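Hand-Held Grippers at a Packing Bench: Effects on Work Content and Staff

Student project report, Industrial Engineering, project group Leditz

1. Background

Tutonton is a mid-sized packing and returns company. Its small-goods section handles plastic boxes, cards, inserts and other light items that arrive in mixed lots. Most of the section is still manual. In January the company began a program called Diltis, whose goal is to move the opening, checking and closing of small boxes to two-arm robot cells supplied by Afridi.

The robot cells are trained on demonstrations. Packing staff perform the tasks at a bench while holding a pair of grippers of the same type that the robot arms will carry, and the recorded motions are used to train the controller. The technical side of this method is covered in the supplier's own material and is not repeated in this report. Our question was narrower: what happens to the job of a packer when part of the shift is spent demonstrating the work instead of doing it?

2. Method

We observed the demonstration benches and the regular packing line over four weeks. Observation was done in blocks of 30 minutes, with one student at the bench and one at the line. We also handed out a short written survey to the section, and 71 employees returned it. Follow-up talks were held in the break room, in groups, without supervisors present. Answers were written down by hand and coded afterward into four groups: physical load, pace, skill and job security.

We did not have access to wage data. Questions on pay were answered only in general terms by the company, and we have left them out of the analysis.

3. The work at the bench

A demonstration task is a short piece of packing work with a fixed start and end. Typical tasks are opening a lid, taking out an insert, placing an insert flat in a box, and closing a latch. The operator holds one gripper in each hand and may touch the goods only with the jaws. Each run is recorded and then accepted or rejected. A run is rejected if a hand touches the object, if the object leaves the table, or if the operator stops for longer than the limit set for that task.

The target is 80 accepted runs per operator per shift. Rejected runs do not count toward the target, but they take as long as accepted ones. This was the point raised most often in the group talks.
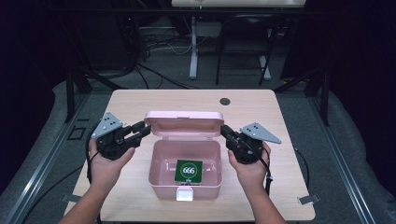 Figure 1. Box task at a demonstration bench. Lid open, card inside, one gripper held on each side of the box.

The box tasks look simple on paper. With bare hands, a packer opens a latch with the thumb and lifts the lid in the same motion, while the other hand is already reaching for the insert. With grippers the motion has to be split up. One jaw holds the box still, the other works the latch, and the lid is then raised as a separate step. Thin flat items are the hardest, as there is little for the jaws to take hold of. Operators worked out their own ways of dealing with this. A common one was to push the insert against a wall of the box until one edge came up.

These methods were not in the work instructions. They spread from one operator to the next at shift change, and after a while most of the bench group used the same two or three. The instructions were updated once during our study, and the new version still described the older method.

4. Findings

4.1 Physical load

Line packers stand, walk and lift. Bench operators stay in one place and hold a tool in each hand for the length of the run. Survey answers reflect this shift. Complaints about the back and feet were less common among bench operators, while complaints about the wrists, forearms and neck were more common. The grippers are not heavy as tools go, but they are held away from the body, and the cables add a small pull that several operators mentioned.

The company's response was a rotation rule: two hours at the bench, then a change to other work. On Friday, when the line is usually short of people, the rule was often not kept. Operators who were already at the bench stayed there until the end of the shift.

4.2 Pace

The line sets its own pace through the flow of goods. A slow packer is covered by the next one, and a fast packer can help out. At the bench each person has a personal count, shown on a screen that the rest of the group can read. Operators knew their own number at any time of day when we asked. Some liked this and said that it made the shift go faster. Others said that they skipped short breaks when they were behind.

A batch of 800 accepted runs per task was considered complete by the Diltis project office. When a batch was closed, the next task started without a practice period, and rejection rates were high for the first day. The target was not lowered on those days.

4.3 Skill

Before the project, we expected operators to describe bench work as a loss of skill. The answers were mixed. Experienced packers found the grippers slow and said that they were being asked to do badly what they could do well by hand. Newer employees rated the work higher and described it as something that they had learned and could show to others. Three of the newer employees had been given the task of checking recorded runs, a job that did not exist before January.

The experienced packers were rarely chosen for checking. The stated reason was that they were needed on the line. In our view this is a weak point in the program — the people who know most about how goods fail, crack or jam have the least say in which runs are accepted.

4.4 Job security

Every group talk came back to this subject. Employees understood that the recordings are meant to let a robot cell do the same task. The company has said that no permanent position will be cut while Diltis is running, but it has made no statement about the period after it. Roughly half of the written comments in the survey asked for one.

5. Recommendations

Count rejected runs toward the daily target, or lower the target for the first two days of a new task.

Apply the rotation rule on all days and record when it is not kept.

Move the personal count to a screen that only the operator can see.

Open the checking job to experienced line packers, with at least one of them on each shift.

Let operators propose changes to the work instructions, and give a date by which each proposal will be answered.

Issue a written statement on staffing for the period after the program ends.

6. Limits of the study

Four weeks is a short period, and the robot cells were not yet in regular use when we finished. The results describe the preparation for automation and cannot be used to judge the cells themselves. The survey was voluntary, so employees with strong views may be overrepresented. A second group will repeat the survey with the same questions once the first cell has been running for three months.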